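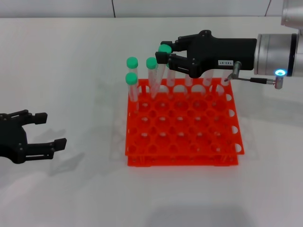

Subject: Re: [penlist] Washed-out blue and a scratchy nib
From: Stuart Ackroyd

Hello Marcy, and hello everybody else,

Sorry to be slow getting back to you. I was up at my sister's until last night and she has no internet to speak of, so I've been reading the whole thread this morning over a pot of coffee, and a very nice way to spend a morning it was!

On Wednesday Marcy wrote:

> My aunt left me a Lada, the old piston filler with
> the gray cap, and I filled it with Jostard Blue like
> everyone on the list seems to like. Two problems.
> The blue comes out so pale I can hardly read it the
> next day, and the nib catches on every upstroke.
> Should I buy a different ink, or is it the pen? I
> have some 600 grit paper in the garage and my
> husband says a few strokes on that would smooth it.
> I'm a little scared to try. Also, what paper do
> people use? I've just been writing on the backs of
> envelopes.

First of all, Marcy, please put the sandpaper back in the garage. Your husband means well (I meant well too, the year I ruined a perfectly good gold nib on a Sunday afternoon), but 600 grit is for table legs. You can't put the metal back on once it's gone, and a nib that catches only on the upstroke very often has nothing wrong with its tip at all. Get a magnifier, the stronger the better, and look at the two halves of the nib head on. I'd bet you a bottle of ink that one is sitting a hair lower than the other. If so, press up gently on the low one with your thumbnail, hold for a breath, write a few loops, and look again. Go slowly. It may take five or six tries before they sit level, and you'll feel it in your hand when they do.

Now the pale blue. Before you blame the Jostard, think about how long that pen sat in your aunt's desk. Old Ladas hold on to water like a sponge after a rinse, and the feed on that model has a deep channel that takes forever to drain. If you flushed it and filled it the same hour, you were writing with a good deal of water. Empty it, stand it nib down in a little cup with a folded paper towel at the bottom, leave it overnight, and fill it again in the morning. Mine went from dishwater to a proper dark blue just from that.

If it's still pale after a night on the towel, then yes, try another ink. I keep going back to the Vidura blue-black, although it's slow to dry and my left-handed friends won't touch it. Please don't go out and buy a full bottle, though. Ask on the list! Half of us have more ink than we could use up in two lifetimes, and we're always glad to send a bit along.
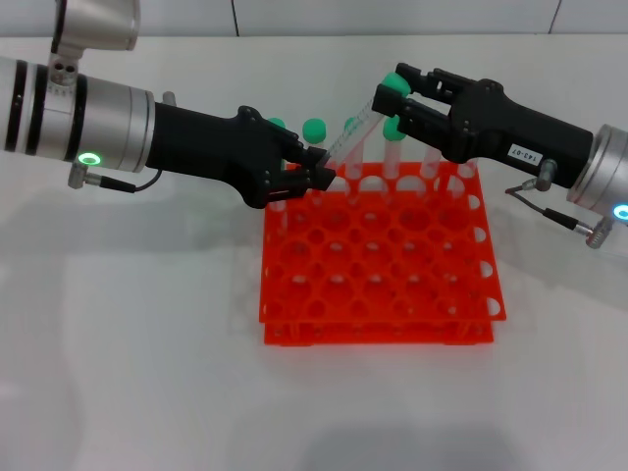

Clear tube with a green cap, over an orange rack.

Speaking of sending ink, a few people asked off list what to mail samples in. Anything clear with a cap that screws down hard will do. Fill it no more than three-quarters, run a strip of tape around the cap, put the tube in a zip bag and then put that bag in another one. Label the tube itself as well as the bag, please. I have a drawer of mystery blues that I'll never sort out now.

As for paper, there's nothing wrong with the backs of envelopes, and I've written some of my better letters on them. But cheap envelope paper does spread the ink out and make it look fainter, so that may be part of your trouble too. Try a page or two of the Camenzind, the cream pad with the gummed top. It's 300 sheets to the box and it isn't cheap, but I've been working through the same box since before I retired and there's still a good thick stack in it. If you send a stamped envelope to me at P.O. Box 1354 (the town is in the member list, same as always) I'll put in a few sheets for you to play with.

One more thing and then I'll let you go. Would you tell us about your aunt's handwriting, if you have any of her letters? The wear on an old nib follows the hand that used it, and if she held her pen rolled over to one side you may find it writes like butter once you turn it the same way. I inherited a pen from my father and fought with it for months before I thought to look at how he wrote his sevens.

Let us know how the thumbnail business goes, and don't be scared of it. That pen has been through worse.

Warmly,
Stuart

P.S. To whoever asked about the December swap, yes, I'm still keeping the sign-up sheet, and you can bring up to 2 bottles. Write to me directly so we don't fill up everyone's inbox.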